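Ticket: Replacement pads or second gripper, need a quote before August
Status: Open, waiting on purchasing
Site: Enska

Hi again! Reopening this one because the budget question has changed since I first wrote in. We have two Prando hand-held grippers and we were going to order a third, but now I'm wondering if we'd be smarter putting the money into spare pads and a service kit. I have 3000 dollars to work with for the rest of the year, and that has to cover shipping too.

What I'm seeing: the black pads on the fingers are getting fuzzy and the edges are going ragged, mostly along the bottom. I first noticed it doing the dish rack task with the clear cup (everybody's favorite, I know). 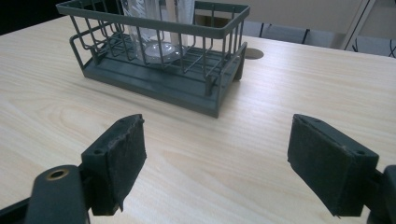

The Nandau catalog lists a pad set at 319 dollars, and I can't tell from the listing if that's one finger or both. Could you check? If it's both, I'd order two sets today and be done with it. If it's one, ouch, and I'd want to talk about the softer pads Gamage carries instead.

Things I've tried so far: wiped the pads down, checked the screws on the top of each finger, swapped over to the other gripper for a day. Cup still slips now and then with the first one, so I'm leaning toward pads and not the linkage, but I'm no mechanic!

Update, Wednesday: purchasing says anything with a lead time over 18 days has to go on next year's plan. So please put the lead time on the quote, in writing, or they'll bounce it back to me. Also, do the pads come with adhesive or do I need to add that to the order?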